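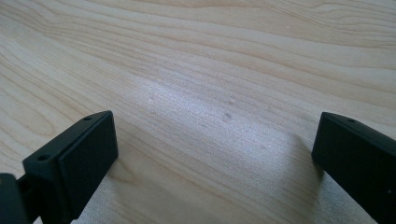

Pale wood grain, with glare and a small grey spot.

4. Looking after the top

The Dakosel leaflet says the top needs "no care whatsoever". We would take that with a pinch of salt.

1. Clear the top. Toys go back in the bin, and the bin comes off too.
2. Wipe along the grain with a damp cloth, then a dry one.
3. Leave it for 2 hours before putting anything back.

Note: Brirkico sells a polish said to last 2,000 wipes. We don't know who counted. Plain water has done us well enough — so far.

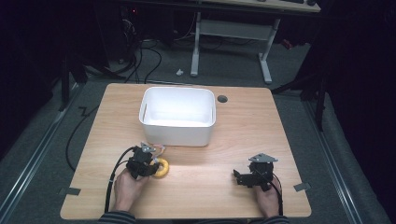 4. Go round the rounded corners and the cable grommet by hand. Don't pour water near the grommet, whatever the Reddy care card promises about splashes.

Caution: Do not scrub at a mark until you know what it is. Dust lifts with a fingertip. A dent won't, and rubbing only dulls the wood next to it.

5. Check again from low down, against the light. For filling dents see page 134, though we have our doubts about the filler.
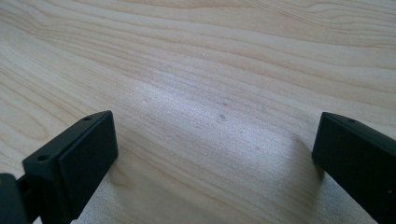

Small dark spot near the glare, with a fainter one beside it.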